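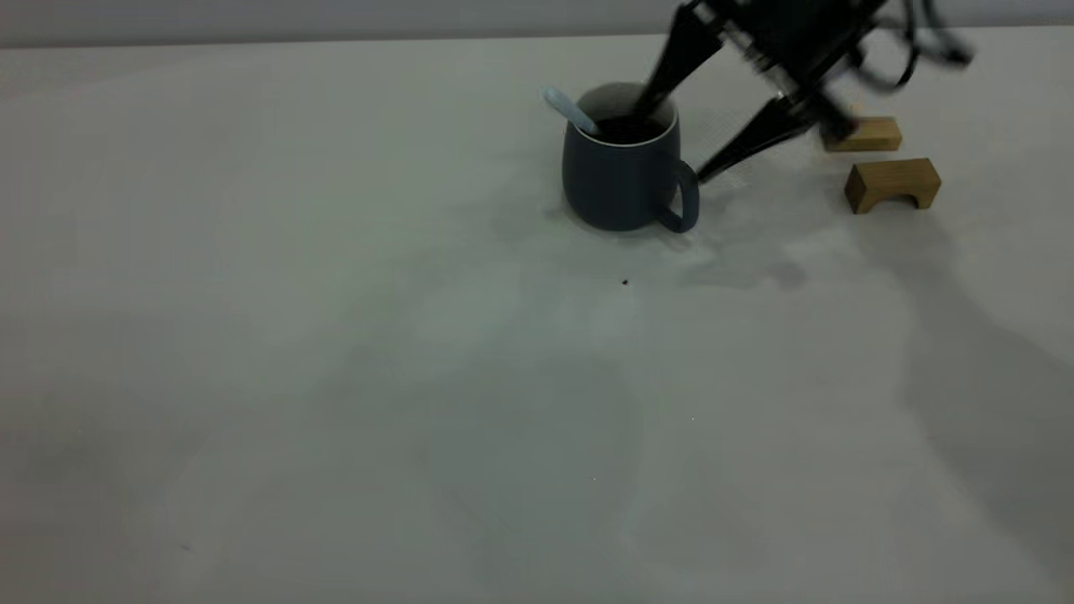
## Coffee stains in mugs: what's worth doing

Most advice on stained mugs wants to sell you something. I bought the Kosell cleaning tablets, 5 to a pack, and couldn't tell the result from plain baking soda.

**Baking soda.** A teaspoon, enough water for a paste, rub with a damp cloth, rinse. Old rings may need 2 rounds.

**Vinegar and salt.** Everybody repeats this one. It does lift a fresh ring, but the salt is gritty and I wouldn't use it on a matte glaze.

**Gray marks.** Usually metal left behind by a spoon. Soap does very little. A mild cream cleanser works, or stir with something softer and skip the problem.

**Filling to the rim.** A dark mug hides drips down the side and the table doesn't. Leave a finger's width if you plan to stir.

**Leaving the spoon in.** Supposedly cools the coffee faster. I tried it one Friday with two Brirkero mugs and tasted no difference. Take it out before you carry the mug, the handle catches on sleeves.

**Coasters.** Cork is fine. The "heatproof" felt ones from Vadgate soaked straight through on a pale tabletop, and that ring took longer to get out than anything in the mug.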